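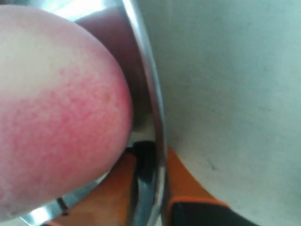

Call for participants: fruit sorting and kitchen tidying sessions at Linwood

We are looking for people who would like to take part in a study about how fruit is kept and handled in the home kitchen. The study is run by Olaniyan, a small office for household research, together with the kitchen workshop at Linwood. The sessions will take place in the second half of September. Please read the whole text before you write to us, because many questions are answered in it.

What the study is about

Everybody who buys soft fruit knows the problem. Peaches, plums and apricots come home from the shop, they are put in a bowl, and after a few days one of them has a brown place and the others follow. Some people wash the fruit at once, other people only before eating. Some keep everything in one bowl, others spread it on a tray or put it in the refrigerator. We want to learn what people do when they are not following a recipe or a rule, and which habits lead to less fruit in the bin.

We are especially interested in peaches. The skin is soft and fuzzy, the colour can be pale on one side and deep red on the other, and many people tell us they do not know how to judge if the fruit is ready. They press it with the thumb, and by this the fruit is often damaged. In the sessions we would like to see how you choose, how you lift the fruit and where you put it down.

What you will do

You come to the kitchen in Linwood for one session of three hours, with a break. In the first part you unpack a shopping bag of fruit and other food and put all things away as you would do it at home. You may open all cupboards and use any bowl, tray or basket you find. There are metal bowls, ceramic bowls and some boxes with lids. There is no right way to do it.

In the second part you sort fruit by ripeness. You decide which pieces should be eaten today, which can wait and which should be cooked. Then you tidy the worktop, wash what you have used and wipe the table. At the end you fill in a questionnaire of 7 pages and we have a talk with you about how you shop and cook at home. The talk is friendly and not a test — please do not prepare for it.

After the session you take home a bag of fruit and a paper diary. For one week you write down what happened with the fruit: eaten, cooked, given away or thrown away. It takes a few minutes in the evening. A short note is enough and your spelling is of no importance to us. The diary can be sent back in the envelope which you receive from us, and the postage is already paid.

Who can take part

You should be 18 years old or more and buy food for your household at least once in a week. It does not matter if you live alone or with a big family. You do not need any experience in a professional kitchen. We would be glad to have also people who do not like cooking very much, as they are often missing in studies of this type.

You should be able to stand for a longer time and to carry a shopping bag of normal weight. If this is difficult for you, please tell us. One of the worktops can be lowered and a high stool is available, so in many cases we can find a solution.

Please do not apply if you have an allergy to peaches or other stone fruit, or if the fuzz of the peach makes your skin itch. The wearing of gloves is possible but it changes the way of handling, and for this reason we cannot use the results.

We have places for 17 participants. If more people apply, we will choose so that different ages and different sizes of household are present. Those who do not get a place can stay on our list for the next round, if they wish so.

What you receive

The payment is 3000 Rirkari points, which you can use in the shops and cafés of the Rirkari card. You get 2000 of them after the session and the rest when the diary has arrived. If you have no Rirkari card, we will prepare one for you on the day. Travel by bus or train inside the town is paid back if you bring the ticket. For the break there is tea, coffee and bread with cheese. Please inform us if you eat something else.

Place and practical things

The kitchen is on the ground floor of the Linwood building, entrance from the yard side. There are no steps. The bus stop Pledmont is 400 metres away; from there you follow the wall of the old school and turn left after the bicycle stands. Parking is difficult on market days.

Please wear clothes which may get a stain, as peach juice is not easy to remove. Aprons are there in all sizes. Rings and bracelets should stay at home or in the locker. Long hair has to be tied back.

Morning sessions start at 9.30 and afternoon sessions at 14.00. Please be there ten minutes earlier, so that we can go through the consent form together. You may stop at any moment without giving a reason. In this case you still receive the part of the payment for the session.

Your name and address are kept separate from your answers and are deleted when the study is finished. In the report we do not write who said what.

How to apply

Send us an e-mail or a letter until 19 September 2018 with your name, your age, the number of people in your household and the times which are possible for you. Please write also one or two sentences about where you keep fruit at home — on the table, in the refrigerator, in a bowl by the window, or somewhere else. You can also leave the application in the Olaniyan letter box at the entrance of the Linwood building.

You will receive an answer from us in any case, normally within three working days. If you have to cancel after you got a place, please let us know as early as possible, so that another person can come.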